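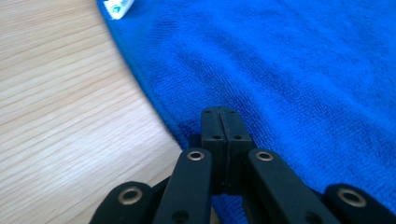 She had bought the blue towel at the market in Povatgate, back in August, and had been folding it wrong (her aunt's word) ever since. In Trurstead you folded a towel in half and then in half again, and you smoothed it with the side of your hand, slowly, the way you would settle a cat. So she laid it out on the pale table once more and began at the hem, humming a little, with the kettle grumbling behind her and her aunt due at 3, and oh, how she hoped there would still be time to make the bed.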